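How to Pare Down a Table of Odds and Ends

Most decluttering guides tell you to buy a set of matching bins first. I doubt it helps. Start with a bare-minimum sort and see what you still need.

1. Put everything on one flat surface. Kitchen things and toys can share it for now.

2. Stand long utensils in a cup. I don't trust drawer dividers — spatulas jam them.

3. Pick up one block at a time and look at all its sides before you call it a match for another.

4. Stack small pieces with the widest, steadiest one at the bottom. Min-kyu Um swears by tall stacks. I stop at three or four.
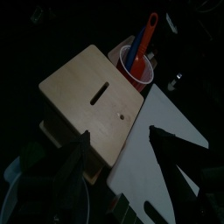
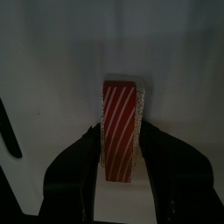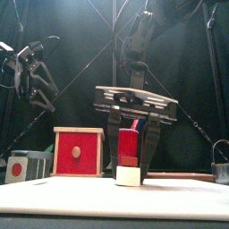
Cup and cutting board (first), striped block (second), small stack beside the wooden box (third).

5. Leave boxes for last. A box with a slot in the top looks like storage, but try getting anything back out of it.

Bok-nam Nam wrote in to say labels would fix all this. Maybe. Mine had peeled off by July.

Last changed March 25, 2005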